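The Socket Problem

Students at Trutholm spend a semester teaching one arm to do one job

The assignment fits on half a page. Take a desktop processor, place it in the socket of a gray plastic mock-up board, release it, and repeat 200 times without a person touching anything. Teams have until the end of November.

Nives Caruso, who runs the automation course, picked the task for its tolerances. A chip that lands slightly rotated will not seat, and a gripper that closes too hard pushes it off its mark before the lift begins. "Most of the grade is in the last 2 millimeters," she says.

Salamatu Etim and Demetrio Sepúlveda began with the approach. Their first program came straight down over the part and closed at a fixed width. It passed on a square chip and failed on a tilted one. The current version reads the angle from the wrist camera, turns the fingers to match, and closes in two steps - contact first, then grip.

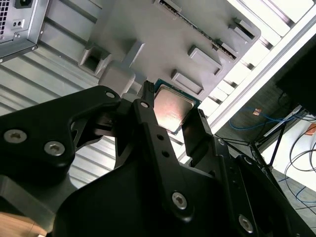
Force is the remaining question. Sepúlveda wants a lower limit on the second step; Etim wants to keep the limit and slow the closing speed. Their log stands at 1469 attempts, sorted by failure type, and slips still lead the list. Both settings go on the bench next, with 8 starting angles each.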